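# Reception desk in the lobby: curved or straight, and what do you do with a cable on the wall?

**Board: Small Offices and Shared Spaces**

---

**daguiar_front**

We moved into a two-story unit in May and I have been asked to sort out the ground floor before the rest of the furniture arrives. The people upstairs are settled. The lobby is what's left.

What we have: concrete ceiling, white walls, stairs going up to the office, and a long tube light under the slope where the upper floor comes down. The reception desk came with the lease. It's white, kidney-shaped, with a fluted base. I don't love it but it's solid and the landlord says we can keep it or have it hauled away.

Three questions.

1. Keep the curved desk, or replace it with a straight one against the wall?
2. There is a cable that comes down the wall behind the desk to a small wall box. It hangs in a curve and it's the first thing you see when you walk in. How would you deal with it?
3. The tube light is very bright. Can I swap the tube for something warmer, or does the whole fitting have to go?

Budget for the lobby is $2000, and that has to cover two chairs for visitors.

Aurora Aguiar

---

**mill_street_keith**

Keep the desk. You won't find a curved one in decent shape on that budget and still have money for chairs. A straight desk against the wall means whoever sits there has their back to the door, or is squeezed between the desk and the wall. I've had both and I'd take a curved desk in the middle of the floor any day.

For the cable, find out what it is first. If it's data you can put it in surface trunking yourself. If it's power, call somebody.

---

**tallgrass**

Disagree on the desk. Kidney desks eat floor space. You lose all the room behind the curve and you can't put a filing cabinet flush against any part of it. We had one at the clinic and the receptionist kept her paper in a box on the floor because there was nowhere else for it.

A straight desk 45 inches long is plenty for one person with a laptop and a phone.

---

**mill_street_keith**

> you can't put a filing cabinet flush against any part of it

Why would you want a filing cabinet in a lobby?

---

**tallgrass**

Because that's where the sign-in forms live. Not every office is paperless.

---

**daguiar_front**

We do have paper. Deliveries get signed for at the desk and the slips stay downstairs until the end of the month. At the moment they go in a box on the desktop. It isn't a lot of paper.

Also, the desk may not go anywhere even if I want it to. Daiane and I tried to shift it a few inches from the wall and it did not want to go. I think it was built in two pieces and joined, but I haven't found the joint.

---

**pocketlevel**

Look underneath with a flashlight. On most of those the top is fixed with brackets from below and the front is a separate curved panel. Take the top off first, then the front walks out easily. Don't drag it assembled. You'll scratch the floor and you can crack the fluting along the bottom edge, and that part is hard to fix so it doesn't show.

Tube light: depends on the fitting. If it takes a standard fluorescent tube you can get the same length in a warmer color and just change it. Look for 3000K or 3500K on the label. What you have now is probably 4000K or higher. If the ballast is old and hums, then replace the whole thing.

---

**daguiar_front**

It doesn't hum. There's a second, shorter tube farther down the corridor. Would I have to change that one too?

---

**pocketlevel**

Yes, change both together. Two different whites in one line of sight look like a mistake.

---

**sandhill_office**

I'd leave the tubes alone and put a lamp on the desk. Visitors look at the person, and the person is at the desk. A small shaded lamp there does more than changing the color of a corridor. You already have the round recessed ones in the concrete. Put those on a dimmer if they aren't already, and run the tubes only when somebody is going up and down the stairs a lot.

---

**pocketlevel**

You do not want stairs lit "only when somebody is using them a lot." Dark treads are hard to see as it is. Leave the stair light on full during working hours. I'd go further and put a strip on the edge of each step.

---

**sandhill_office**

Fair, I was thinking of the corridor and forgot it lights the stairs as well. I take back the second half. I'd still add the lamp.

---

**daiane_b**

Daiane Bezerra here, I work with Aurora and I'm the one who will be sitting at this desk, so I made an account.

I want to keep it. I can see the door and the stairs from the same seat, and there is enough room on top for the delivery box and a plant with space left to write. With a straight desk on that wall I'd have to turn my head every time somebody came down.

What bothers me is the cable. I've asked for it to be dealt with twice.

---

**mill_street_keith**

Well, that settles the desk as far as I'm concerned. The person who sits there picks.

On the cable: does it come out of the ceiling and go straight into the box, or does it carry on somewhere else?

---

**daiane_b**

Comes from the ceiling, ends at the box. The box is halfway up the wall. I don't know what's in it.

---

**tallgrass**

Could be an old door entry panel. Halfway up the wall is the right sort of height for it. If the building has a newer entry system now, that box may be dead. Ask the landlord before you spend anything on trunking for a cable that isn't doing a job.

I still say straight desk, but I won't go on about it.

---

**daguiar_front**

I called the landlord's office. They didn't know either, and gave me the number of Matovel, the company that did the fit-out for the last tenant. Matovel has a job number for our unit (3794) and they're going to look up the drawings. I'll report back.

In the meantime I got two quotes on visitor chairs. Tedano has a plain gray one with arms that I like. Quintana is cheaper but the seat is low, and we get a few older visitors.

---

**sandhill_office**

Get the ones with arms. People push up on the arms to stand. Low seats are miserable for anyone with bad knees, and you'd end up buying again.

---

**tallgrass**

Agree with sandhill. Put them where Daiane can see them without standing up.

---

**pocketlevel**

And not under the stairs. I know it looks like a natural spot but people bump their heads getting up, and they feel parked.

---

**daguiar_front**

OK, Matovel called back. The cable was put in for a wall screen that the last tenant never mounted. It's low voltage. They said it can be disconnected at the box, but they want to do it from the ceiling end so it doesn't get left loose above. They can come next week and it's one short visit.

If we keep it, they'd run it down in a straight line in white trunking. If we don't, they'll pull it and put a blank plate on the box.

---

**mill_street_keith**

Pull it. You'll never mount a screen there.

---

**sandhill_office**

I'd keep it. Running a new one later costs a lot more than a length of trunking now, and that is a big bare wall. Somebody will want a screen or a lit sign on it within a year.

---

**mill_street_keith**

Somebody always says that and then the wall stays bare for ten years with a strip of plastic down it.

---

**daiane_b**

I don't want a screen behind my head.

---

**daguiar_front**

Then we'll pull it. A painted logo or a framed print can go there later and neither one needs power.

Since a couple of you asked how the desk sits against the wall and the stairs, I'm putting the lobby up along with the list I've ended up with. Tell me if the order is wrong. 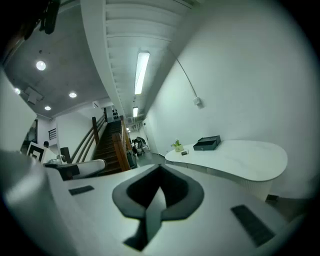
## Lobby list, in order

1. Matovel disconnects the cable and fits the blank plate.
2. Patch and touch up the white wall. Ask the landlord for the paint name.
3. Change both tubes to 3500K on the same day.
4. Strips on the stair edges, 14 of them.
5. Desk stays. Move it out a little so Daiane's chair has more room behind.
6. Two Tedano chairs, with arms, away from the stairs.
7. Tray or shallow drawer for the delivery slips so the box can come off the desk.
8. Lamp, if there is money left.

---

**pocketlevel**

Order is mostly fine. Swap 2 and 5. Move the desk before you patch, otherwise you'll find marks behind it after you've put the paint away.

For the strips, clean the treads with rubbing alcohol and let them dry before you stick anything. Go for a light color on dark wood.

---

**tallgrass**

For the slips, Ondaston makes a shallow drawer that screws to the underside of a desktop. Ours has been fine. Measure from the curve though, not from the middle. The drawer is square at the back and it may hit the panel.

Looking at it in the space, the desk takes up less than I'd pictured. I would have ended up keeping it too.

---

**mill_street_keith**

Thank you, tallgrass.

---

**tallgrass**

Still no place for a filing cabinet.

---

**sandhill_office**

Leave the plant. Some offices clear everything off the desk when they redo the front and it ends up looking like nobody works there.

---

**daiane_b**

The plant is staying. I'd like the lamp to move up from number 8 as well. It gets gray in there by 4 in the afternoon, even with the lights on.

---

**daguiar_front**

Moving the lamp to 6 and the drawer to 8. The box can stay on the desk for another month.

Does anyone know if the strips come off cleanly when a lease ends? The landlord is going to ask.

---

**pocketlevel**

Warm them with a hair dryer and pull slowly from one end. There can be some residue on a waxed finish. Test one on the bottom step before you do the rest.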